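Research > Working Papers > Section 4

Overview Methods Results Discussion References

Filed under: Workplace studies, Office furniture and storage

4. Storage and desk use in small shared rooms

4.1 Setting

The survey covered 36 rooms in the Tarnbridge and Gendham offices, all let on short terms and all used by staff without a fixed place of work. Each room was visited in November, once in the morning and once after staff had left. We recorded the floor area, the position of the desk, the storage within reach of it, and any marks of wear on the work surface. Across both sites, 3,872 separate entries were made on the recording sheets. Entries that could not be matched to a room number were left out of the analysis.

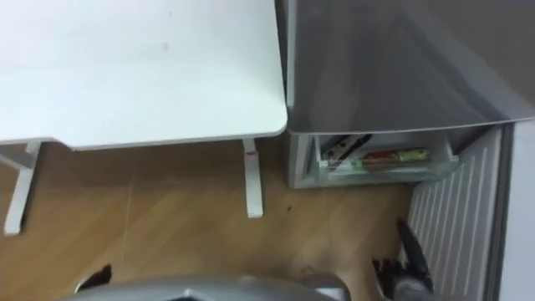
Storage was the item on which the two sites differed most. At Tarnbridge, staff were given lockers in the corridor and the rooms held little besides a desk and a chair. At Gendham the storage was inside the room, and its position was left to whoever set the room up. In several rooms the unit had been pushed close against the side of the desk, as with the grey cabinet in Figure 4, where a drawer opens beside the white desk. This saves wall space, but an open drawer takes up floor that would otherwise be free for walking. Staff who used such rooms for a full day rated them lower for ease of movement than staff who stayed for an hour or two.

4.2 Wear on work surfaces

Wear was scored on the five-point Hostus scale, in which one is unmarked and five is in need of replacement. Most desks scored two. Light scuffing and changes in the finish were common and did not affect the ratings staff gave.
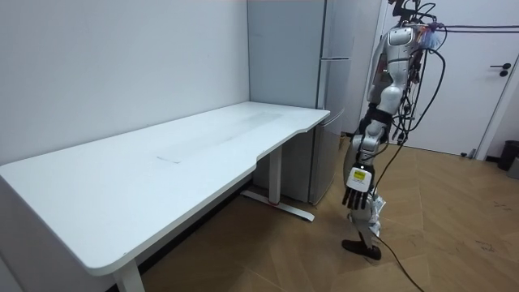
Figure 4. Desk and storage in a small room, two views.

The Rutherford checklist, which we used for the second visit, asks only whether a surface is clean and clear. It gave a more favourable result than the Hostus scale in 9 rooms and the same result in the rest. We therefore report the Hostus scores in the tables and use the checklist only for the comparison between morning and evening.

4.3 Staff responses

A total of 105 staff returned the form. The commonest request was for a lockable drawer, followed by better lighting. Few asked for a larger desk.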